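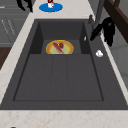

4. Water and Daily Chores in the Nirkberg Habitat

Once a crew has settled in for a long stay on Mars, the questions that fill their days are likely to be homely ones, and we have come to believe that water for cooking and washing up deserves a good deal more attention than it usually gets in mission plans. In the Nirkberg habitat study we followed a crew of 4 through 72 days of closed living, and we were delighted by how willing they were to keep a daily water diary, even when they were tired (and they were often tired!).

Kitchen chores took up 33 percent of all the wash water used, a larger share than the Devier model had led us to expect. Part of the gap comes, we think, from the way that model treats meals as single servings, while our crew much preferred to cook together and sit down at one table. 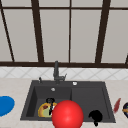 Figure 3. Simulated kitchen sink area with window, front view.

We then ran the diary numbers through Firkia, our water recovery planner, using the filter settings suggested by Nijs. Moving the main wash-up to the evening, when the recovery loop had the least other work to do, lowered the peak load by 5 percent. That is a modest saving, we admit, but it asked for no new hardware at all, and the crew told us they rather liked having the chore out of the way before bed. Laundry followed a different pattern, and we turn to it in Section 5.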